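Category: Schools & Families

The breakfast that needs an app

Every November the Fesdale district finds a new way to feed children, and every November I am asked to clap. This year's is a breakfast card run by Suredo, a payments firm, worth $2 a morning at the school counter.

Parents apply online. The form has 33 questions and times out after 30 minutes. Fraser Yule, a father of three, gave up twice on his phone and then drove to the library to finish it.
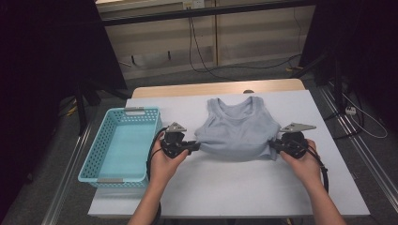

3 min read

The district says 900 families have signed up. I asked how many of their kids had eaten a breakfast. Magdolna Szénási, who manages the program, told me usage figures "aren't broken out that way." They should be. A registered family and a fed child are different things — and the press release counts the first.

Soudabeh Kermani used to run the toast table at the east-side school. Kids walked up and took toast. "I knew who was hungry by who came back," she said. The table closed when the card arrived.

Szénási argues the card spares children embarrassment. Maybe so. But the counter opens at 8:10, the bell goes at 8:25, and the line I stood in was still out the door when it rang.

Suredo's contract is up for renewal in spring.

Last updated: November

Contact us | © Lilteo Magazine | Back to top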